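Session 4 notes: where flavor comes from before the roaster gets hold of it 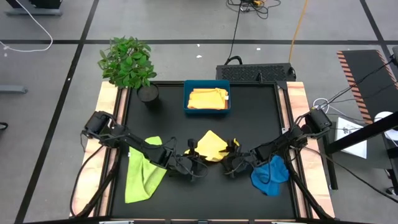
*Yellow cloth and lime-green cloth on the black work surface.*

Please read these before Thursday's cupping. They cover processing, drying and storage, and they assume you still have the session 3 sheet on plant varieties. If you only have time for one part, make it the section on fermentation, which is my favorite topic in the whole course!

## 1. The cherry, from the outside in

Coffee is a fruit, and a pretty good one (the ripe pulp tastes a bit like watermelon and rose hip). Working inward you meet:

- **Skin**: red, yellow, orange or pink when ripe, depending on the variety
- **Pulp**: thin and sweet
- **Mucilage**: a sticky, sugary layer that clings hard to what's under it
- **Parchment**: a papery shell
- **Silverskin**: very fine, and mostly comes off in the roaster as chaff
- **Seed**: usually two, flat sides together

When only one seed develops it grows round, and we call it a peaberry. Some buyers pay extra for them. Taste them side by side with the flat beans from the same lot and make up your own mind.

## 2. Three main ways to process

**Washed.** The skin and pulp come off in a pulper, the mucilage is loosened by fermentation and rinsed away, and the parchment coffee is dried. Expect clear acidity and a clean finish. Washed lots are where differences between varieties are easiest to taste, so we always start there.

**Natural.** The whole cherry dries with the seed inside. Slow, a little risky, and wonderful when it goes well: berries, dried fruit, sometimes a winey edge. When it goes badly you get vinegar or wet cardboard.

**Honey.** The skin comes off, some or all of the mucilage stays on during drying. There's no honey in it. Names like yellow, red and black honey usually point to how much mucilage was left and how slowly the lot was dried, but every mill uses them in its own way, so ask.

## 3. Fermentation

Yeasts and bacteria live on the cherries, in the water and on the equipment. Give them sugar and they get to work, making acids, alcohols and a whole crowd of smelly little compounds (smelly in the good sense, mostly). Time and temperature matter hugely. A warm tank at a low farm can finish overnight, while a cool one high up may need a day or two more.

Our two washed samples for this week come from Kolldale and Prirkeck. Same variety, same harvest month, different tanks:

| | Kolldale | Prirkeck |
|---|---|---|
| Tank | open, under water | open, dry |
| Water | spring | spring |
| Drying | raised beds | patio |
| Bags in the lot | 700 | 961 |

Smell both dry before you pour. I think the gap is already there in the grounds, and I'd love to know if you find it too.

## 4. Drying and rest

Fresh parchment coffee is more than half water by weight. It has to come down to somewhere between 10 and 12 percent. Too fast and the outside hardens while the middle stays damp; too slow and mold moves in. Turn the layer often, keep it thin at first, cover it at midday and at night.

After drying, the coffee rests in parchment, often for a month or more. A rested lot tastes rounder. An unrested one can be grassy, and this gets blamed on the roast far too often.

## 5. Storage

Green coffee picks up smells from everything near it. Keep it cool, dark and away from spices, paint and fuel. Jute alone lets moisture in and out, so most better lots now travel with a sealed liner inside the bag.

The Malik natural on our shelf (lot 3878) has been kept in a lined bag. The Levuveck natural was kept in plain jute. Cup them blind and write down which one you think is which *before* you talk to your neighbor.

## 6. For Thursday

1. Bring your flavor wheel and two pencils.
2. No perfume, and please skip the garlic at lunch.
3. Grind at the coarse mark, rinse the grinder with a few beans of the next sample, then grind the real dose.
4. Break the crust at four minutes, nose right down by the cup.
5. Taste hot, warm and cool. Naturals change a lot as they cool!

Words to know: *mucilage, parchment, peaberry, raised bed, water activity, past crop*. We'll get to water activity next session, along with the moisture meter.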